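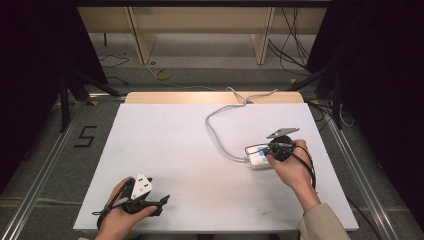
Workbench top: white board or bare wood?

yannick_b
Setting up a bench on a carpeted floor. I've got a big white board on top with a light wooden strip along the back edge. Marino sells a ready-made bench cover for 55 and claims it "transforms your workspace." Has anyone bought one? I have my doubts.

jbesnard
Transforms it into a workspace with a 55 cover on it. A white board shows every mark by December, whoever made it.

Rerkus_fan
Disagree. White is the only color where I can find a dropped screw. Mine is 9 years old and I wipe it down when I remember.

jbesnard
So it has marks on it.

Rerkus_fan
It has marks on it, yes. I can still find the screws.

sylvain.f
What is the strip for? If it's to stop things rolling off the back, fine. But your gray cable goes right over it and down to the floor, so now you have a bump to snag. I'd cut a notch.

yannick_b
I don't want to cut it. Would a clip do?

sylvain.f
Stick-on clips let go after a month, in my experience. Screw-on or don't bother.

leonie_l
I've used the stick-on ones for 2 winters and none have dropped. Did you clean the wood first, Sylvain?

sylvain.f
Of course I cleaned it. Different glue, maybe. I'm still not buying more.

jbesnard
Before anyone spends money on clips, that yellow coil in front of the shelf needs a hook. Same for the black tangle. You have wooden uprights on the shelf unit, use them.

yannick_b
Fair. Will a screw hook hold in an upright like that?

leonie_l
Depends on the wood. Drill a small hole first and go easy.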